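Petersen Small Makers Fund – Progress Report, Plananance Home Wine Glass Line

2024-07-27

14 shares | 2 comments

Hello again to everyone at the Petersen fund, and thank you for your patience while we got this written up. It has been a busy stretch for us at Plananance, most of it good, and I would rather give you the full story than a tidy page of numbers.

When you approved the grant in February, we promised two things: a stemless etched glass that could survive a home dishwasher, and a gift box that could survive the mail. The glass came along faster than we dared hope. The shop in Dollach ran 1,000 pieces for us, and the etching is crisp and even right down to the base. We settled on the shorter lettering in the end – the long sayings wrapped too far around the bowl and you had to turn the glass to read them, which gets tricky once there is wine in it!

The box has been more of a struggle. Our first version held 8 glasses and was simply too heavy, and the corners gave out in our drop tests.

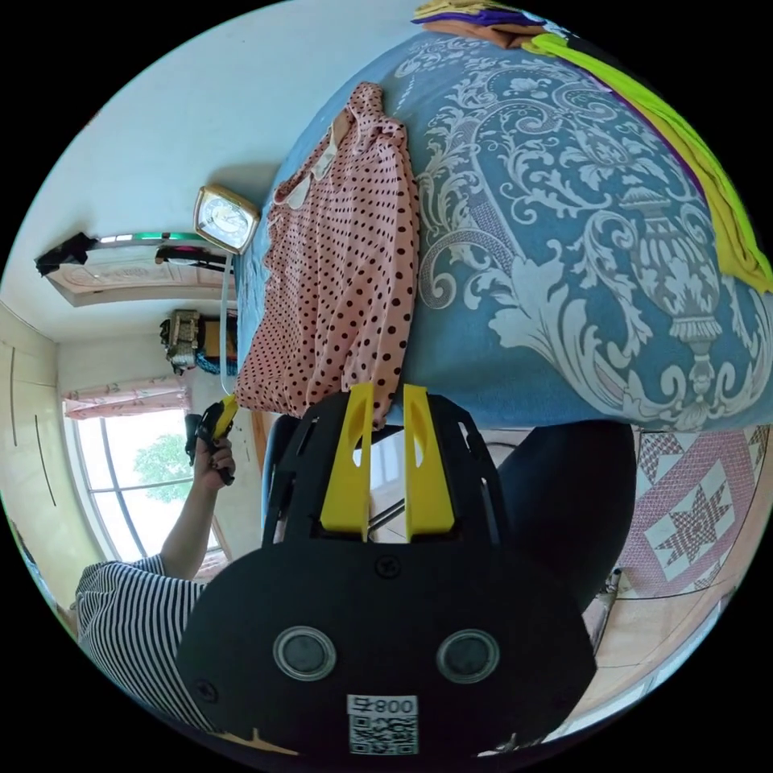
We have gone down to a set of six, with a thicker divider and a snugger lid, and so far we are much happier with it. Pedulance, who make the cardboard for us, were kind enough to redo the cutting pattern without charging for a second setup, so that part of the budget is still where we said it would be.

Where we are behind is the online store. The product pages are written, but the shipping rates still come out wrong for orders going to more than one address, and with a gift item that matters a great deal. We would like to move the last part of the website money over to fixing this, and would be grateful for a yes or no when you have had a chance to talk it over.

Next up are the second run of glasses, a plain version for folks who don't care for sayings on their drinkware, and a small card on hand washing for customers who prefer it. We'll mail you a boxed set as soon as the new dividers arrive.

With warm thanks from all of us at Plananance

Related items
Stemless or Stemmed: What Our Customers Told Us
Plananance Gift Box, First Drop Tests
Petersen Small Makers Fund: How to Apply
A Visit to the Dollach Etching Shop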